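Our July trip to the Ostbridge open day

I had been meaning to go to the Ostbridge open day for years and always ended up busy with something else, so when my neighbor mentioned they still had spots on the morning tour I said yes before she'd finished the sentence. It's a packing and storage supplies place out past Eltstead, and if you think that sounds dull then you and I are very different people (I own four kinds of drawer divider).

Parking was in the field behind the main building, and it was already pretty full when we pulled in. Wear real shoes! I had sandals on and got sent to the front desk for a pair of loaner clogs, bright white and two sizes too big, which I clomped around in all morning. You also get a sticker with your group on it and a paper cup of very strong coffee.

Our guide was Vichien Intarasuk, who has been there fifteen years and walks incredibly fast. He started us in the storeroom, where there are 332 shelf spaces, each with its own little card in a plastic sleeve. The cards are still filled in by hand. I asked why and he said the label printer kept jamming in the summer and after a while they just stopped turning it on. I loved that room. It smelled like cardboard and pencils.

After that came the sorting area, and this is where I fell behind the group, as usual. I have a real weakness for a good plain bin. The gray ones they use are big rectangular things, roomy enough that whatever is in them can lie any which way, and I stood over one with dark green and reddish-brown bars in it for way too long. The colors were so nice together, like an old library or a really good plaid, and each bar has a paler side, so you get that little stripe of light along the edge.

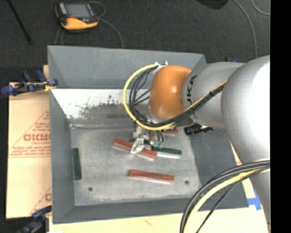 Red-brown and green bars in one of the big gray bins, sorting area

I asked if they sold the bins in the shop and the answer was yes, but only in packs of 36. Thirty-six! My neighbor had to physically steer me away. We did the math in the car later and decided that if we got the whole street in on it we could maybe find homes for twelve.

The Rakena room was next, named after the product line, and it's all folding crates. They let you have a go at putting one together from flat. There was a boy of maybe nine in our group who had his up before I'd found the first tab, and he then very kindly did mine. My hinges were on backwards, apparently.

Lunch was in the canteen and better than I expected. I had the lentil soup and a cheese roll, and my neighbor had a plum cake that she would not share. They'd planned for 900 visitors over the whole open day and the line for the soup moved along fine, though by one o'clock the cake was gone, so go early if you care about cake.

The shop is at the end, of course. Most of it is Pemum, their line for home use, and prices are a bit lower than in the stores. I came away with two lidded boxes for the hall closet, a roll of paper labels and a pencil with the company name on it. The pencil was free. I gave back the clogs.

Tours leave from the front desk all morning and the last one goes out at two. Ask for Vichien if you can keep up.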